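The Grocery Run

Teaching a machine to pack fruit takes patience, a good chair and somebody willing to fumble

By Shengli Ye

The first time I closed a zip-top bag with somebody else's hands, it took me most of a morning. The hands belonged to a pair of robot arms, I was steering them from a stool, and I have rarely had so much fun being so bad at something.

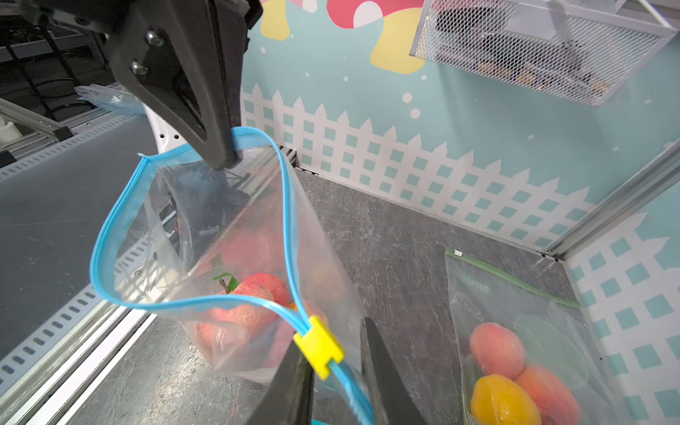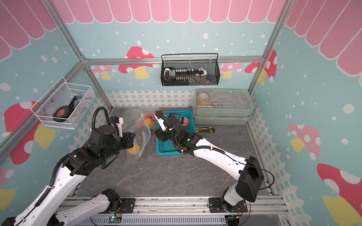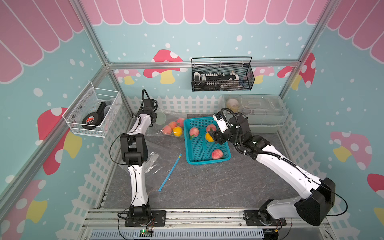 Fruit, bags and a basket, two arms at a time.

Elie Khoury has been teaching robots this way for 2 years, and she talks about it the way some people talk about sourdough. She runs the demonstration room at Clandum, a small outfit on the second floor of an old printing works, and her job is to do ordinary things slowly and well through a machine that will later try to do them alone. Every session is recorded, both what the arms see and how they move, and the software learns from the pile. What she likes best are the jobs that need one hand to hold and the other to do something else. A bag with a blue zipper is a fine case. Pinch one corner, clamp the other side at the little yellow slider, and the mouth opens into a wide triangle you could drop a peach through. Let either side go and you may be back to poking at a floppy sheet of plastic!

"People think the fruit is the hard part," she told me. "Fruit has a shape. A bag has whatever shape it feels like."

The controls are a pair of lightweight handles, hinged like the arms themselves, so when you bend your wrist the robot bends its own. After ten minutes I had stopped looking at my hands. After twenty I was leaning sideways on the stool, as if that would help me reach (Khoury says everyone leans). What I missed was touch. You judge a grip entirely by eye, and I squeezed my first orange much harder than I would have squeezed it at the store.

Rodrigo Alcaraz, who looks after the recordings, showed me the count for this task: 1705 demonstrations, made by 19 people. He wants more people before he wants more takes. One operator always starts at the left; another goes for the biggest piece first. He keeps a good share of the clumsy ones too, provided the person recovers, so the robot has seen what a recovery looks like.

My own contribution was 20 takes, and he kept eleven. I was absurdly proud. Then Khoury slid onto the stool for one last run before lunch, and I pulled up a chair behind her to watch how she handled the zipper.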